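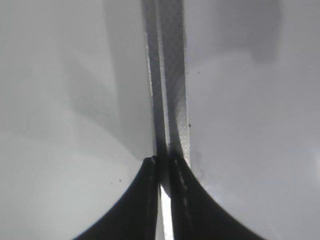
Edge view, one smooth gray face and one with a fine crosshatched texture.

Wavance Board Writing Set

A set of recordings of writing and handling on a small framed whiteboard. Collected by Sérgio Bragança and Clementina Cordeiro. Current release: October.

Contents

The set has 1436 clips in two folders. The folder named letters holds 1000 clips and covers single capitals in marker. The folder named handling holds the rest, where the board or another flat item is picked up, turned, set down or wiped. Clips are grouped by session, and the session name is the first part of each file name.

The board

Most of the letters clips use a whiteboard with a thin aluminum frame and plastic corner pieces, laid flat on a white table.

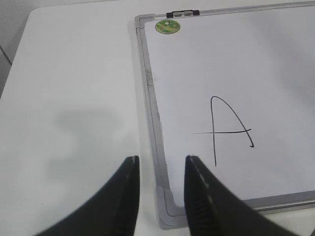
Letters are handwritten in thin black marker with no guide lines. We did not ask for neat shapes. Strokes may cross, overshoot or end in a hook, and a crossbar can run well past the upright. The label gives the letter that was meant, in uppercase. If two readers disagreed on a letter, the clip has the value "unsure" in the column agree.

Marks and stickers on the board were left alone. Crop to the writing surface if they cause trouble.

Surfaces

The column surface takes one of three values: smooth, textured, mixed. Use mixed when a smooth face and a textured face both show. 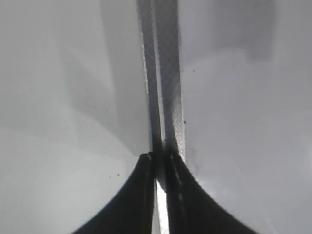

Texture is judged by eye from a single still per clip. Blurred stills were labeled only if the pattern could be made out somewhere along the item. Clementina did the first pass and Sérgio checked 300 of the labels.

Known problems

White board on white table gives weak edges, and the outline masks are poor there. Shadows on the writing surface are sometimes masked as marks. The Zusta sessions have no surface column yet.

Changes

October: renamed the Harahap folder to handling, fixed swapped labels for O and Q, removed duplicate clips.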